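在后排唱低音的第七年

我是被骗进合唱团的。那年十月,同事拉我去Lerketgate听一场排练,说站着听就行,结果刚进门手里就被塞了一份谱子,女高音那边还朝我挥手,喊我往低音部走!我连低音谱号都认不全,只好盯着旁边人的嘴型,他张我也张,他换气我也换气。

这一站就站到了现在。我们团叫Kullo,三十来个座位的排练室,冬天暖气时有时无,唱到弱音的段落能听见管子里咕噜咕噜响。指挥Puspita Chin耳朵特别尖,谁偷懒没撑住尾音,她眼皮都不抬就能点出是第几排。
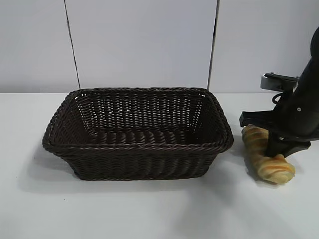
今年我们排的是一套无伴奏的老歌,Ackroyd编的,一共7首,最难的是第四首《Lukonitz》。歌词翻来覆去就两句,讲河水结冰,可是四个声部错开进,低音要在最底下拖一个长音,足足24小节!当然是轮流换气,但轮流换气这事说起来容易,真唱的时候总有两个人同时憋不住,声音一下子就塌了个坑。我回家对着厨房的瓷砖练,邻居在楼道里碰见我,很客气地问我是不是养了什么动物。

我一直觉得这个长音没什么意思,旋律全让女高音唱走了,我们就像一块地板。排练休息的时候我就这么抱怨了几句,嗓门可能大了点。 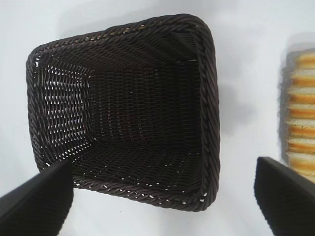

Alfie Dawber听完摇头,说他唱了半辈子男高音,最怕的就是哪天低音没站稳,上面的人一个个往下掉,半个音都掉得出来,到最后一句谁也回不了家。他还说,你们那个音要是唱得实,我在上面闭着眼都敢走。

我当时嘴上不服,下半场却老老实实把那个音唱满了。说来也怪,唱到中间,女高音的和弦落下来,我胸口跟着嗡嗡地震,鸡皮疙瘩都起来了(也可能是暖气又停了)。

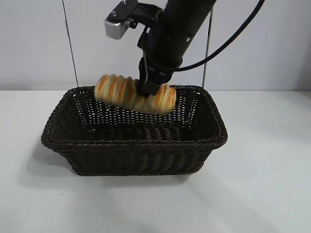 演出那天来了200多人,过道里都加了凳子。前三首有点紧,速度往前赶,Puspita的左手一直在往下压。到了《Lukonitz》,我反倒不慌了,早早把气吸好,等着她给手势。中间还是有一处换气撞了车,我和旁边的老兄互相瞪了一眼,赶紧又接上,录音里仔细听能听出来,我妈说她没听出来。

返场加唱了一首短的,调子很高,低音部基本是在喊,喊得倒挺开心。散场以后大家在门口还哼着第四首,男高音起头,我们几个在下面垫着,一路哼到车站。下一季的谱子已经发了,我翻了翻,低音部第一页又是一个长音。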